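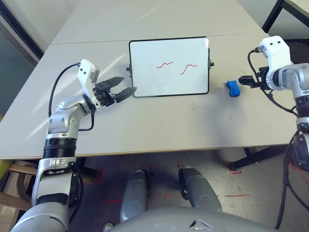
Small whiteboard on the bench, red marker.

May 16, 2025

Marker ink and erasability, notes so far

Writing this up before it gets lost in the margins. The question is the same one we started with: why does the red Hokura ink come off the melamine coupons clean when fresh and leave a pink stain when it has been left over a weekend, while the black from the same maker does not. The sales sheet treats the two as one product with a color change. I don't believe that anymore.

What was tested

Four inks: Hokura red, Hokura black, Dumero red, and our own mix (batch 17, the one with the extra release agent). Three surfaces: melamine, painted steel and porcelain steel. All coupons were wiped with isopropyl, left ten minutes, then wiped with a dry cloth. I went through one bag of coupons that had fingerprints on them from the guillotine and threw those results out. They are still in the spreadsheet, grayed out, so don't average the whole column.

Lines drawn with the sled, not by hand, except for the melamine set on the first day, when the sled wheel was sticking. Hand-drawn lines are thicker where the pen turns, and the turns are where the stain shows up first. That is worth knowing but it muddies the numbers. If anyone repeats this, use straight lines for the data and save squiggles for looking at.

Erase tests were done on the rub tester with the felt pad and the 49 gram weight. The pad was turned after each coupon and swapped after each surface. I had been swapping it less often in the earlier runs and the later coupons in those runs look worse than they should.

Results, fresh lines

Everything erases within 2 strokes on porcelain. On painted steel the same, apart from Dumero red, which smears on the first stroke and is gone on the third. On melamine our own batch is the best of the four, Hokura black next, the two reds last. None of this is a surprise.

One oddity: the Hokura red looks wet for longer than the black. I timed it with the glass slide method and the slide still picked up color after the black was dry to touch. Slower solvent, or more of it. If the ink sits wet on melamine for longer, it has longer to work into the scratches.

Results, aged lines

Aged in the cabinet at 49 C for 20 hours, which we have been calling "a weekend" for convenience. It isn't a weekend. I'd like a proper set left out at room temperature for comparison, and I have started one on the top shelf. Please don't tidy it.

Porcelain: all four come off, the Dumero red with a bit more pressure.

Painted steel: Hokura red leaves a faint line you can see at an angle. Black leaves nothing I can see. Our batch 17 flakes when it comes off, which makes dust. The dust sticks to the pad and then to the next coupon.

Melamine: both reds stain. The stain is not on top of the surface. Isopropyl lightens it, a second wipe does nothing more, and under the loupe the color follows the fine scratches from the factory polishing. New coupons from the Tunstall sheet have fewer scratches than the old stock and stain less. So part of what we have been blaming on ink is board.

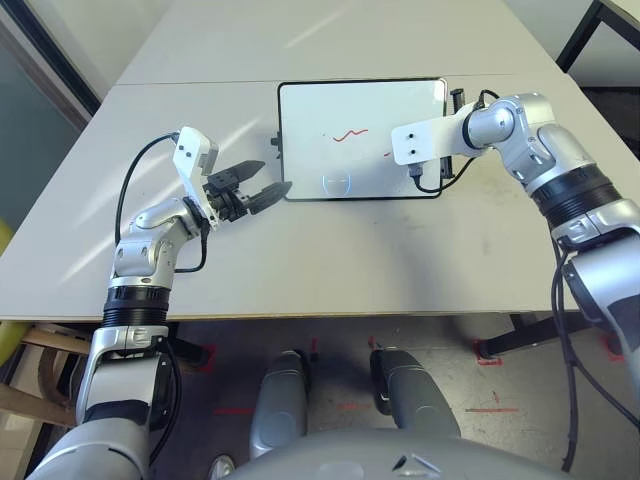
Ghosting versus staining

We keep using these two words for the same thing and they need separating before the report goes out. My proposal:

Ghosting is a film left on the surface. It comes off with solvent, or by writing over it and wiping straight away. It is mostly release agent and a bit of pigment.

Staining is color in the surface. Solvent makes it paler and that's all.

The write-over trick works on every ghost I tried it on, with any of the four inks. It does nothing for a stain. This makes it a decent quick check: write over, wipe, look again. If the mark is still there, record it as a stain.

I went back over the older notebook and relabeled what I could. For several entries there's no way to tell which was meant, so I put a question mark. Ghost scores from before this spring should be treated as unreliable.

Dye or pigment

The safety sheet for the Hokura black lists carbon black, so that one is a pigment. The red sheet is vague. I ran a strip of filter paper in ethanol to see. The black stayed put at the start line. The red split: a pinker band traveled up with the solvent and a darker one stayed behind. So there is some dye in there with the pigment, and I think the dye is what goes into the melamine. Dumero red did much the same with a fainter band. Ours didn't travel.

I repeated the strip with acetone to be sure and got the same split, only faster. Strips are taped inside the back cover. The pink one has already faded where it faces the window, so look at it soon if you want to see it.

This would explain most of it. Carbon black particles are too big to get far into a polishing scratch, and dye molecules are not. It would also explain why heat makes it worse.

Cleaners

Tried three on the stained melamine: isopropyl, the Bivico spray, and plain water with dish soap. Bivico did slightly better than isopropyl on the first wipe and no better after that. It also left the surface feeling slick, and fresh lines drawn over it beaded up into dots. Rinsing with water fixed the beading. Dish soap did nothing for the stain but took off the flake dust from batch 17 better than either of the others.

Did not try anything abrasive. It would take off the stain and leave more scratches for the next one to settle in.

Things that went wrong

The cabinet door was not latched for part of the second aging run. The chart recorder shows a dip overnight. Kept the coupons but marked them with a pencil cross on the back.

Ran out of felt pads and used two from the older box. They are softer. The older pads leave more ghost on painted steel and I can't say if it's the felt or just that they had been sitting open. Pads should be ordered from one lot and kept bagged - I have written this down before and then not done it.
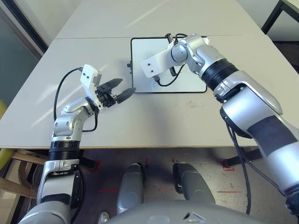 The balance also drifted through the afternoon, so the ink laydown weights from the last dozen coupons are only good for a rough comparison. I re-zeroed between weighings after I noticed and the drift mostly went away. It is close to the vent and should probably move to the other wall. Laydown for the reds came out higher than for black, even allowing for the drift, and that fits with the nib: the red Hokura pens have a slightly softer tip and flatten as you use them.

Next

Swap nibs between red and black bodies and repeat the melamine set, to take the nib out of it.

Ask the supplier about the red dye. They may not answer, but the question should be on record.

More Tunstall coupons, enough for a full aged set on all four inks.

Read the room temperature coupons on the top shelf in July and compare with the cabinet.

Batch 18 with half the release agent, to see if the flaking stops. Keep the binder the same this time.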